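Spent most of April convinced my grasp planner was bad. I'd like to apologize to it in writing.

The setup is a two-arm sim task: the right arm goes to the red cup on the mat, the left arm stays out of the way. I run it in Stutstead, the simulator I keep meaning to replace, with a planner called Dorkidon on top. Over 200 seeded episodes, Dorkidon fumbled 114. The gripper would come down right next to the cup and then close a little too early, like someone reaching for a light switch in a hotel room.

So I did what any sensible person does and retuned the planner. I raised the sample budget to 4000. I rewrote the cost term for wrist rotation. I gave the approach its own config file, with comments, some of them rude.

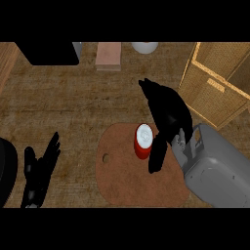 None of it moved the number much, which should have been a hint. Around two in the morning I finally dumped timestamps for everything and lined them up. The pose estimates coming out of Wutancombe, my perception node, were 2 control steps stale by the time the planner read them. The arm's own joint state was fresh. Dorkidon was making perfectly good plans for a wrist that had already left.

The fix was to look up the joint state by the image's timestamp and do the transform with that. Four lines, plus one deleted comment that said "sync is fine here" — mine, naturally.

I've kept the new rotation cost, mostly out of pride. The sample budget went back down, and my laptop fan has stopped making that noise. Next I have to wake up the left arm, which has its own clock offset and its own opinions.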